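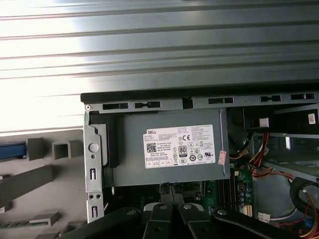

The power supply unit inside an open desktop computer case, with its specification label.

Published 21st May

Online slots should show their true cost before the first spin

The position of this publication on online slot games has been consistent. Adults who wish to play them should be free to do so, and operators who hold a licence should be free to offer them. Neither principle is served by the way most games are now presented to the player.

Consider the return-to-player figure. Every licensed title has one, and it is the most useful single number a player can be given. In too many cases it is found on the last page of a help menu, below the paytable, the symbol guide and the rules for the bonus round. When we reviewed the lobby at Markix in May, we needed 7 separate screens to reach it on one popular game. On another, the figure was given as a range, with no statement of which end of the range applied to the version on offer.

A player cannot weigh a cost that is not stated. We favour a plain panel, shown before the first stake is placed, that sets out the return figure, the volatility of the game and the largest stake permitted. Firum has adopted a panel of this kind across its catalogue of 12 titles, and its games are no less colourful or enjoyable for it.

Free spins deserve the same treatment. The word "free" has an ordinary meaning, and most readers would not expect it to include a wagering condition of many times the amount won. Where such a condition exists, it should sit beside the offer in type of the same size. An operator that considers its terms fair should have no difficulty in printing them.

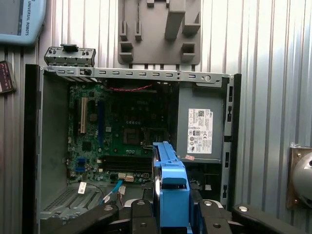 Desktop computer case with the side panel removed and the motherboard in view.

Some in the industry argue that players do not read this material. The Upadhyay survey, which took responses from 3815 regular players, gives that argument limited support. Many respondents said they skipped the rules. A good number of the same people said they had looked for the return figure and given up – a different matter, and one within the power of the operator to fix.

It is also said that further disclosure will drive customers to unlicensed sites. We take that concern seriously, as those sites offer no protection when a withdrawal is refused. Even so, a licensed operator's strongest claim is that it can be trusted, and it weakens that claim each time a customer learns of a condition after the fact.

Heltasetti, whose games rely heavily on expanding reels and stacked symbols, has asked for a transition period of 12 months. That request is reasonable for older titles that must be rebuilt. New releases should carry the panel from the day they go live, and licensing bodies should make this a condition of approval.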